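Notebook, bagging task, January
Writing: Kedir Lemma. Read by Gion, corrections in his hand are already included.

Start 9:20. The question for this week stays the same as Liesl wrote it on the first page: does the policy learn better to open and fill a thin plastic bag if we remove from the training set the demonstrations with long pauses, or if we keep them and only relabel the pauses? Today we collect more of the bottle-in-bag episodes and compare the two versions again in the afternoon.

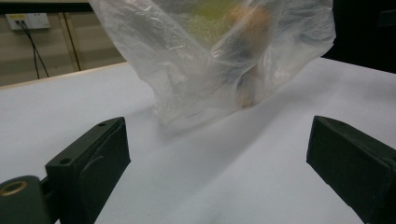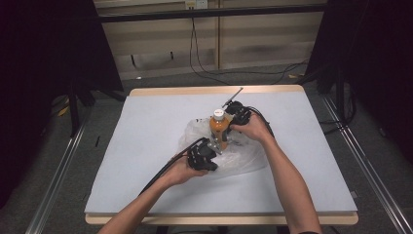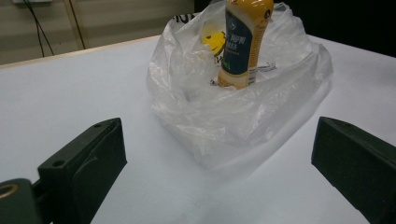
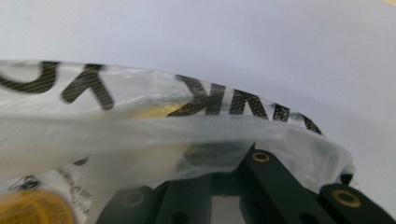 Bagging on the white board. The second one is the head view, the other three are from the gripper cameras.

Collection, morning

Regula operated, I was at the recorder. We kept the protocol from last time: bag starts flat, one hand holds the mouth, other hand brings the item, release only after the item stands by itself. I want to write down again that the release is the point where operators differ the most. Regula opens the jaws slowly and goes back along the same way she came in. Ferdinand opens fast and pulls up. Both are fine for a human, but in the data they are two different behaviors with the same label, and I think the policy makes an average of them. The average is bad, the finger stays hooked in the film.

20 episodes recorded, 11 kept for the clean set. The other ones go to the "pauses" set and are not deleted. Please do not delete them, Gion, also if the disk is full. The reason for each one is in the sheet.

Time sync between the head view and the two gripper views was checked before the first episode and after the last one. The offset did not move. In December it was moving, so I check it now every time.

Pauses

Definition which we use since yesterday: both grippers move slower than the threshold, and the jaw opening does not change. Liesl asked why the jaw opening is in the rule. In a bag task the operator often holds the hand still and only plays with the jaws until the film separates. With the old rule this was counted as a pause and cut away, and it is maybe the most useful part of the whole episode. I did not see this before I plotted the jaw signal next to the hand speed.

With the new rule we lose much less. Over the full set so far, 1740 segments were marked as pause by the old rule and are now checked again by the new one. I have not finished to look at them by hand. The ones that I looked at are mostly correct. The wrong ones are nearly all at the start of the episode, where the operator waits for the signal to begin. For this we need a separate label, I propose "wait".

Training

Version A: pauses removed. Version B: pauses kept, with label. Same seed, same number of steps, same image size. Both were started from the checkpoint of Olden, not from the Zaugg one, which was trained on hard boxes only and does not help here.

Afternoon, 14:30

Replayed both on the held-out episodes. B predicts the jaw motion clearly better in the part where the bag is opened. A is a little better in the approach. In A, there is a jump in the predicted hand position in the places where we cut, and I am afraid that on the real arm this jump would pull the bag from the table. Ferdinand thinks that smoothing would be enough. I do not agree, but it is cheap to try, so he will make a version C with A plus smoothing.

One more problem, not new: the film reflects the lamps, and the white bag is on a white surface. The segmentation from Sikuris gives a bag outline which is different in almost every image. We do not use the outline as input, only for the figures, but it should not go in the report like this. Liesl suggests to put down a gray mat. I would prefer to wait with this until the comparison is finished, otherwise we change two things in one time.

Gripper views when the hand is close to the mouth: a big part of the image is then only plastic, and the other finger disappears behind it. I tried with the head view removed and the prediction of the release became much worse. So the head view must stay, also if the Gavordale group says that gripper views are enough for them.

To do
- finish the hand check of the pause segments (Kedir)
- add label "wait" to the tool and to the sheet (Gion)
- version C (Ferdinand)
- write in the protocol one way of release, slow and back the same path; Regula and Ferdinand do 7 episodes each with it
- ask Liesl if the short episodes from the first day can be used at all, the bag was another type

Stopped 17:50. Both trainings are saved, the C run starts in the night when the machine is free.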